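3.2 Setting up and looking after the cell

The cell used in this study is one arm, one fixed camera and one whiteboard, housed in a room at Kededmont that was built for meetings. We call it Fetis, after the label on the crate it arrived in. The arm is an older Wevico model with a two-finger gripper, and its task in Section 4 is to take a marker off the board, write a short mark and put the marker back. A child of five does this without a maintenance log. Ours runs to 1576 entries, and the present section is a summary of what they taught us.

Most published accounts of writing robots deal with the stroke: how hard to press, how to keep the tip square to the surface, what to do at corners. We had planned to do the same. By the end of June it was plain that the stroke was the easy part and that our time was going on the marker, the magnet and the board, in that order.

The marker. A dry-erase marker stored upright with its tip in the air soon writes like a dry twig. We therefore hang ours tip down, held to the board by a magnet next to the barrel. The first holders were printed clips, which gripped well when new and then let go, usually overnight. The present arrangement is cruder. Marker and magnet share one clear plastic sleeve, so that the two come off the board as a single object and go back as one. The gripper closes on the upper barrel, where the sleeve is stiffest, and peels the magnet away with a small tilt before pulling straight back. Pulling straight back without the tilt works too, but the arm then overshoots by an amount that alarmed visitors.

The sleeve has one drawback, namely that it shines. Under the original ceiling lights the camera took the bright line along the plastic for the edge of the barrel, and the gripper closed politely on nothing. Two of the lights are now covered with tracing paper. Figure 4 shows the storage position as seen by the fixed camera under the revised lighting.
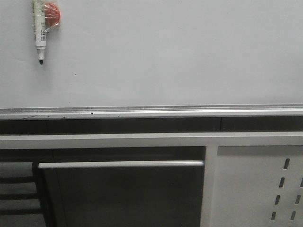 Figure 4. Marker in its storage position, tip down, with the round magnet on its right. The tray and part of the furniture beneath the board are also in view.

3.3 Daily checks

Each session begins with the same checks, done by whoever is first in. The board is wiped with a dry cloth and then with a damp one. Faint smudges are left alone: removing them takes a solvent that also strips the coating, and the detector ignores anything paler than a set limit. Small specks are another matter on the writing area itself, where the tip may ride over one and lift. The tray matters less to us, as the arm never reaches into it, and its upkeep has suffered accordingly.

Next the camera position is checked against the tray, whose long straight edge makes a better reference than the printed target we paid for. If the edge has moved by more than two pixels the camera is set again before anything else is tried. On one Wednesday it had moved by 70, and the cleaning rota was amended.

The magnet is then tested by hand. A full pick-and-return cycle is repeated 50 times with the pen idle, and any slip sends the sleeve to the bin. A sleeve lasted 142 cycles at worst. We replace it well before that now, having learned what a dropped marker does to a felt tip.

The gripper pads are cleaned last. Ink gets on to them by routes we were unable to trace, and an inky pad leaves prints on the sleeve that confuse the detector in much the same way as the old glare did. Pads are swapped when they no longer come clean.

3.4 Faults and repairs

Faults were logged under three headings borrowed from the Humphreys scheme: sensing, holding and other. The last of these filled up fastest. It includes a loose cable behind the board, a worn wrist bearing, and a long spell in which the arm parked itself one centimetre to the left of where it believed it was. The cause was a single mounting bolt, tightened in the first week by one of the authors and checked thereafter by none of them. It now has a line of paint across the head, so that any turn shows at a glance, and it is inspected on the same round as the pads.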